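Chapter 8
Small Venues and the People Who Book Them

When a new band wants to play in front of strangers, the first person it must convince is rarely a music critic. It is the booker, who decides which names go on the calendar of a bar, a club or a small hall. In this chapter we look at how this decision is made, and what a band can expect after the answer is yes.

We will follow one case through the whole chapter. Barnum is a club with room for 62 people standing. The booker, Laiba Jadoon, fills two nights a week, and in one year she received 994 requests from bands. Most of them she answered with one sentence. She keeps the longer answers for bands whose recordings she has played to the end.

What does she listen for? In her own words, she wants "a song that starts before I get bored." She also looks at where the band has played already, and whether it has played too often in the same town. A band which appears every second week will soon be playing to its own friends.

Payment is the second question. At Barnum the band takes a share of the door money after the sound engineer is paid. Other clubs offer a fixed fee — usually small — and keep the door for themselves. Both systems have their defenders, and we compare them in Section 8.2.

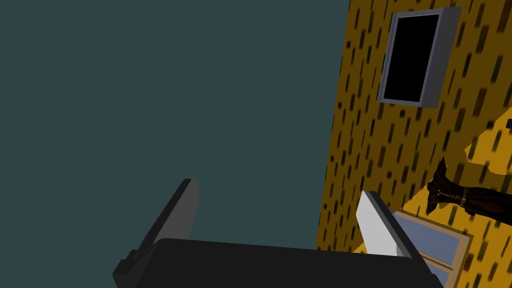
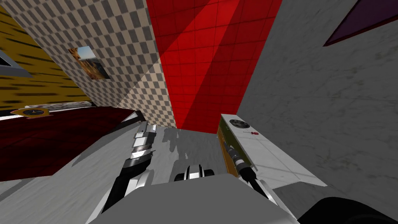
8.1 The First Message

A request for a concert should be short. Rukhsana Bugti, singer of the four-piece Nivetti, wrote to Barnum in March and used five lines: the name of the band, the kind of music, one link, two possible months, and a telephone number. She did not attach photographs or a biography. The answer came after eight days.

Compare this with the message from another group, Olteck, which filled two pages and described the childhood of the drummer. The music was good, but the booker did not find the link until she read the message a second time — it was placed under the signature.

Before you continue, write a request of your own for a band you know. Keep it, as we will return to it at the end of the section.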